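Foro Hogar y Bricolaje > Calefacción y humedades
Tema: Condensación en ventanas nuevas, ¿ventilar o deshumidificador?

cananS
23 de diciembre de 2019
Buenas. Cambiamos las ventanas en febrero y desde que ha entrado el frío amanecen chorreando por abajo, sobre todo en los dos dormitorios. Con las viejas no pasaba. El instalador dice que las ventanas están bien y que el problema es la casa. Tengo la calefacción a 19 grados todo el día y no tendemos ropa dentro. ¿Alguien lo ha resuelto sin obra?

Tejavana
Las viejas dejaban pasar aire por todas partes y las nuevas no. El vapor que antes se iba por las rendijas ahora se queda dentro y condensa en lo más frío, que suele ser el borde del cristal. Ventila por la mañana con las ventanas de par en par y cierra. Dejarlas en oscilobatiente media jornada enfría las paredes y no arregla nada.

mrl_Cimolau
No estoy de acuerdo con que baste con ventilar. Vivo en Cimolau, con niebla casi todo el invierno, y abrir a las ocho de la mañana me servía de poco. Compré un deshumidificador Fudstead por 337 euros y lo tengo en el pasillo con las puertas abiertas.

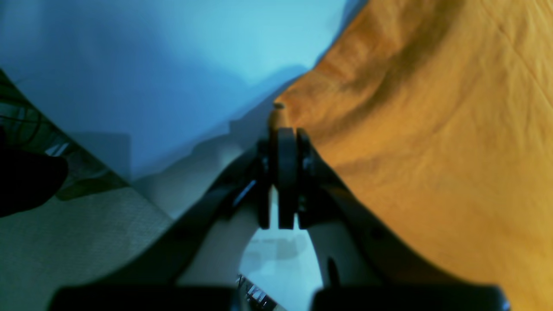

Lo programo de noche y por la mañana vacío el depósito. Hace ruido, eso sí, y en un dormitorio no lo pondría. Antes de comprar nada, coge un higrómetro barato y apunta lo que marca al acostarte y al levantarte.

Tejavana
Con niebla también funciona. El aire de fuera a cinco grados lleva poca agua aunque esté saturado — cuando lo calientas dentro, la humedad relativa baja mucho. Lo que pasa es que la gente abre una rendija y espera milagros. Y un deshumidificador gasta luz todos los días.

mrl_Cimolau
La teoría me la sé. En mi casa, ventilando, no bajaba del 70 % al acostarnos. También gasta volver a calentar el aire.

kozan_bis
¿Tienes extractor en el baño? En el mío estaba atascado de pelusa y no tiraba nada. Lo cambié por un Drunby con temporizador, que sigue 30 minutos después de apagar la luz, y los cristales mejoraron bastante. Mira también si el cajón de la persiana está aislado.

cananS
Gracias a todos. El baño no tiene extractor, solo una rejilla que pintaron por encima los anteriores dueños. He comprado un higrómetro y anoche marcaba 68 con la puerta del dormitorio cerrada. Dormimos dos y el perro.

Tejavana
Pues ya tienes por dónde empezar. Rasca la rejilla y duerme con la puerta entreabierta. Con la habitación a 19 grados deberías moverte entre 40 y 55.

cananS
Empiezo por la rejilla este fin de semana y dejo el aparato para más adelante. Si alguien sabe con qué quitar esmalte viejo del aluminio sin comerse el metal, que lo diga.

kozan_bis
Decapante en gel, poca cantidad, y espátula de plástico. Haz la prueba antes en una esquina.

— Canan Sarıgül (cananS) ha marcado este tema como abierto —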